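4.2 Picking up the block when the camera won't sit still

By this point we had a grasp policy that did well on the training views, and I was pretty pleased with it. Then I moved the virtual camera and it fell apart. This section is about how we got it back on its feet, and it's the part of the project I learned the most from.

Let me set up the task first. Etgate is our simulated tabletop environment. The arm has to bring its hand down over a small black block with a grid of features on its top face, close on the sides of it, and lift. The block gets a random position and a random turn at the start of each episode. The arm itself never changes, and neither does its mount. What does change is where we render from, how the lights are placed, and which surface textures go on the table, the walls and the floor. The policy only gets rendered images plus the joint readings, so it never gets told where the block is.

A black block under a black finger is a nasty target. I picked it on purpose (my co-authors would have liked a nice red cube, and some days so would I). Once the hand is low, the finger and the block run together into one dark shape, and a network that leans on color contrast has very little left to work with. You can get a feel for that in Figure 5.
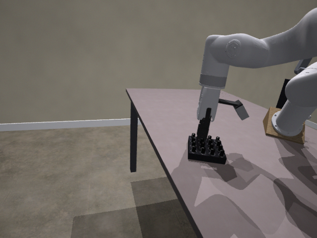 Figure 5. Etgate rendered from a side view, with the hand lowered to the pegged block. The dark finger and the back of the block merge visually, and the arm throws layered shadows over the tabletop.

The other thing to look at is the shadows. We render with more than one light, so the arm's outline lands on the table several times over, and some of the dark lobes fall right next to the block. Our first policy, trained from a single fixed view with soft lighting, had never met anything like that. Given hard shadows, it would happily steer the hand toward one of them and close on empty table. I watched it do this over and over before I believed it, and I went looking for a bug in the frame conversion code first. The code was fine.

So we changed the training recipe. The new version is called Zurniletti, and it differs from the baseline in two ways.

The first change is paired rendering. For every simulation step we keep, we render the same state from two camera poses drawn at random. Both images go through the same encoder, and we add a loss term that pulls the two feature vectors together. The action head only ever sees one of the two, picked by a coin flip. The idea is simple: the joint state and the block pose are identical in both images, so whatever differs between them is stuff the policy should learn to ignore. We didn't need any extra labels for this, just more rendering time.

The second change is in the lights. We resample the number of lights, their direction and how sharp their shadows are, and we do it separately for each of the paired images. I was against this at first. I figured that changing camera and lighting together would make the matching term too hard, and the encoder would just give up and output something flat. In early runs that's exactly what we got. Holding the lights fixed for the first part of training and only then turning on the resampling cleared it up, and we've used that schedule ever since. I don't have a deep explanation for why it works as well as it does.

Training used 2000 demonstration episodes from a scripted planner with full access to the simulator state. The baseline got the same episodes, the same network and the same number of updates. For testing we used 65 start states that appear in neither training set, each one rendered from 5 held-out camera poses. A trial counts as a success if the block is off the table and still between the fingers at the end of the episode. We score closing on a shadow as its own kind of failure, separate from a near miss on the block itself.

On the training views, the two policies are close enough that I wouldn't argue for either one. On the held-out views, Zurniletti wins from every pose, and the gap grows as the camera gets further from where the baseline was trained. Shadow grasps, the failure that started all this, became rare with the new recipe. What's left is mostly errors in the turn of the block: the hand arrives over the right spot, but at a bad angle, and a finger lands on the top face.

High views are a special case, and I want to spend a little time on them. From up there a long stretch of the table's near edge is in view along with a lot of floor, and the block takes up a small patch of the image. The grid on its top reads very differently too. In some renders the glints make it look like a set of round recesses, when from a low angle you'd say pegs without thinking twice. The hand also covers the back of the block just when the policy has to commit to an angle. 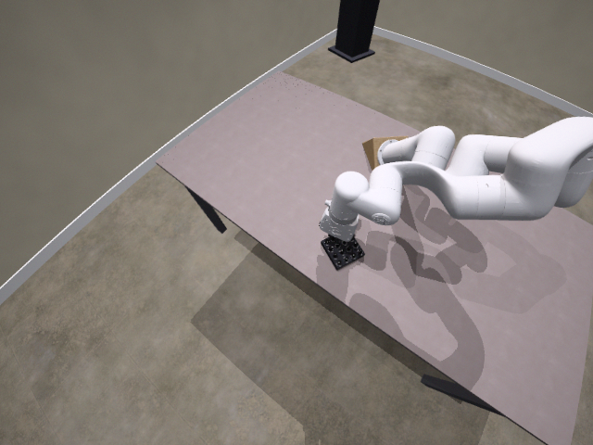 4.3 What happens without the matching term

A fair question is whether the paired loss does anything, or whether we'd get the same result just by showing the network more views. To check, I trained a version we call Virk, with all the same images and the same lighting schedule but with the matching term set to zero.

Virk beats the baseline on the held-out poses, so plain variety does help. It doesn't catch up with Zurniletti, though, and the high views are where it falls furthest behind. Its failures have a particular look — the hand comes down smoothly, hesitates a little above the block, then drifts off to one side before closing. When I compared features for the same state across poses, Virk's moved around a lot more, which fits with the drift.

We also tried putting the matching term on the action output instead of on the features. That was easier to train and needed no lighting schedule, but it scored below Virk on the high views and I dropped it. The full training curves for this variant are in the Lunholm appendix, next to the runs where the encoder went flat.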